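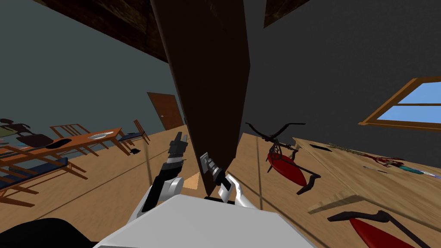 5. Surface colour and the resale of salvaged boards

5.1 Background to the yard interviews

The preceding section dealt with the supply of salvaged timber in the Grurkcombe district and the routes by which it leaves a demolition site. This section considers what happens once boards have reached a resale yard, and in particular how their surface colour affects the way they are sorted, priced and described to buyers. Colour was not part of the original interview schedule. It was added after the pilot visits, when yard staff raised it repeatedly while answering questions on storage and grading.

Interviews were held at 11 yards. Most were small family businesses with one covered shed and an open stacking area. The two largest, Lau and Flollari, employ staff whose main task is sorting, and both keep written descriptions of incoming stock. Visits were made in October, before the summer building season, and each interview took place on site so that participants could refer to boards in the racks. Noreen Moriarty conducted the interviews and Chukwuemeka Anozie coded the transcripts. A second pass through the transcripts was made once the colour terms had been settled, and differences between the two passes were resolved by discussion.

Participants were asked to describe boards in their own words. Species names were recorded when offered but were not requested, as earlier work in the project had found that species is often unknown at the point of sale and that sellers are reluctant to guess on the record.

5.2 Terms in use

Yard staff used a small and fairly stable set of colour words. "Honey", "straw", "red", "brown" and "chocolate" accounted for most descriptions, with "grey" reserved for boards that had weathered outdoors. "Chocolate" was used for a deep, even brown of the order shown in Figure 2, where the grain is subtle and most easily made out towards the upper end of the board. Several participants extended the word to old stained boards, and one yard used it only for those.

The overlap between natural and applied colour was the most common source of confusion in the transcripts. A board that has been under carpet for decades may be pale on its face and much darker along an edge. A board from a hallway may carry a stain, a varnish and a floor polish, each laid down by a different owner. Sellers generally treated the face as the colour of the board and mentioned the remainder only when asked. Buyers, according to the sellers, tended to do the opposite once they had brought a board home and cut it.

Staff at Flollari described a practice of planing a short strip on the back of one board from each batch. The planed strip is left visible in the rack and the batch is sold by reference to it. Lau does not plane samples and relies on a wet cloth, which darkens the surface and gives some idea of how the timber will look under oil. Both methods were known to the smaller yards, though few used either one regularly. The reason most often given was time. One participant added that regular customers already knew what they were looking at, and that occasional customers seldom asked.

5.3 Colour and price

The relationship between colour and price was weaker than the pilot visits had suggested. Length was the strongest single consideration at every yard, followed by straightness and the number of old nail holes. Long boards were sold quickly whatever their colour. Among short boards, however, colour became important, and dark stock was generally asked for by name. Joiners and furniture makers bought short dark boards for table tops, shelves and stair treads. Home renovators more often wanted pale boards to patch an existing floor, and would travel some distance to find a match.

Matching deserves separate mention. A renovator who needs a few boards to close up the space left by a removed wall has very little freedom of choice. The new boards must agree in width, thickness and profile with those already laid, and a visible difference in colour will remain even after sanding if the timbers are of different species. Participants reported that such buyers were the most likely to return stock. Returns were accepted at most yards, usually for credit, and the returned boards went back into the rack without any note of why they had failed to match. This seems to us a lost opportunity. A brief note on the ticket would give the next buyer useful information at very little cost to the yard.

Light inside the sheds was also raised. Covered areas are generally dim, and a board carried from the rack to the doorway can look like different stock. Lower faces that sit in shadow are judged darker than they are, and staff were well aware that a tilted board reads differently along its length. Moriarty's site notes record that buyers at Lau were routinely invited to take boards out to the loading apron before deciding. The smaller yards had no equivalent habit, and at some of them the layout of the stacks would make it difficult.

5.4 Written descriptions and the Droltuner register

The Droltuner register is a shared stock list through which participating yards can advertise surplus boards to one another and to trade buyers. Each entry has fields for width, thickness, length, profile and condition, and a single free-text line for everything else. Colour is normally entered on this line, where it competes with comments on nails, paint and delivery. In the entries made available to the project, colour was mentioned less often than delivery.

Participants were divided on whether a separate colour field would help. Those in favour pointed to telephone enquiries, many of which consist of a buyer asking whether a listed board is light or dark. Those against were concerned that a fixed list of terms would imply a precision that salvaged stock cannot offer, and that a yard might be held to a description made in poor light by a junior member of staff. A compromise proposed at Flollari was to record two things: the colour of the face as it stands, and whether any part of the board has been planed or sanded. This would allow a buyer to judge how far the stated colour can be relied on.

We consider the Flollari proposal workable. It asks for very little from the yard, it does not depend on knowing the species, and it preserves the difference between applied and natural colour that caused most of the trouble described in Section 5.2. It would not resolve the problem of light, and some variation between yards is to be expected as long as boards are described where they are stacked.

5.5 Limits of the interview material

The interviews record what sellers say about their customers. Buyers were not interviewed for this part of the study, and the accounts of returned stock should be read with that in mind - a seller hears from the buyers who come back, and has no means of knowing how many kept a poor match and made do with it. The yards are also concentrated in one district, where the housing stock is of similar age and the demolition contractors are few. Terms such as "chocolate" and "honey" may well be used differently elsewhere.

Five participants asked to check their transcripts before coding, and all five returned them with minor changes, mostly to prices. No changes were made to statements on colour. The treatment of painted boards, which several yards regard as a separate trade, is taken up in Section 6.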